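Stuvar

Stuvar is a pop duo from the coastal town of Jinenstead, made up of singer and songwriter Rhydian Lewis and the producer who records as Lesier. The pair are known for slow, synthesizer-led songs with close vocal harmonies, and for the single "Na," which was their first to receive regular radio play outside their home region.

Background

Lewis sang in school choirs and later played keyboards in a wedding band. He met Lesier while both were working at a rehearsal studio in Jinenstead. They wrote together for two years before playing in public, and their first concert set had only five songs, one of them a cover.

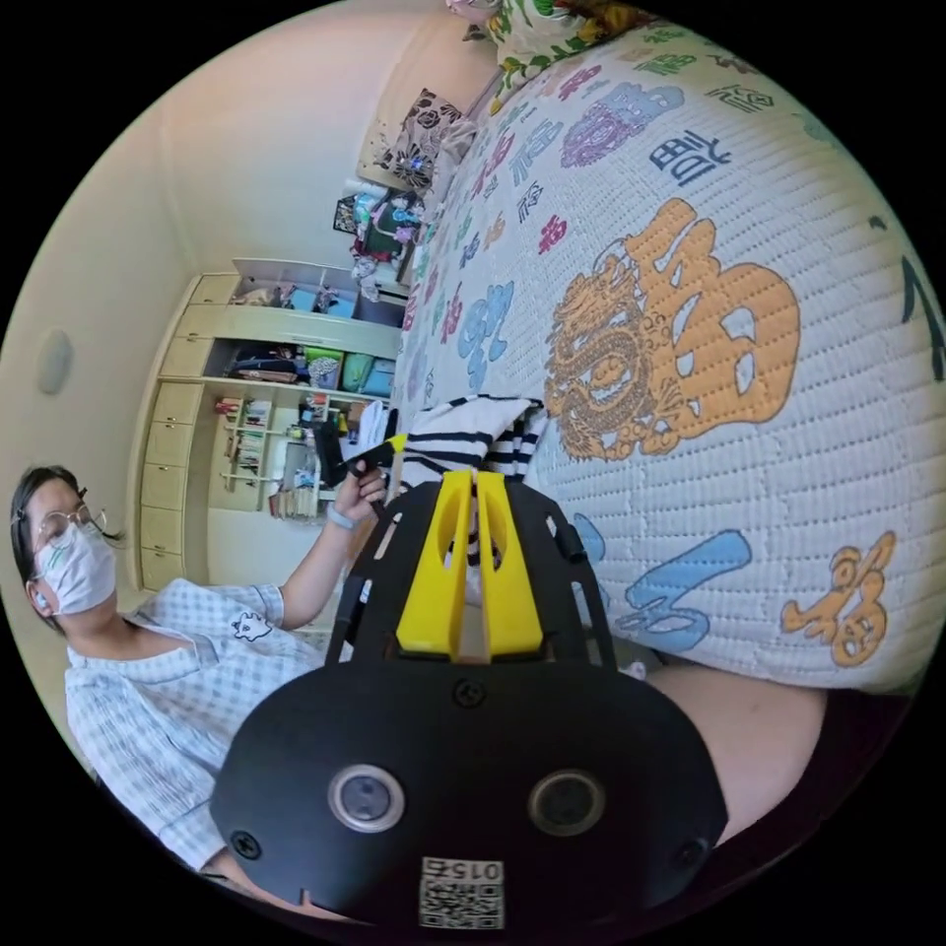 Black-and-white striped fabric held between yellow gripper fingers.

Recordings

The duo's debut EP, Low Harbor, has four tracks and was recorded mostly at night in Lesier's apartment. "Na" was added late in the sessions. Its chorus is built on a single repeated syllable, which Lewis had sung as a placeholder and then kept. The song was released in March and was later remixed for clubs in a faster version that Lewis has said he prefers to perform live.

A full-length album, Stairwell, followed. It has more guitar than the EP and includes one instrumental. Reviews were mixed, with praise for the singing and some complaints about the length of the closing track, which runs to seven minutes.

Discography

Low Harbor (EP)
Stairwell (album)
"Na" (single)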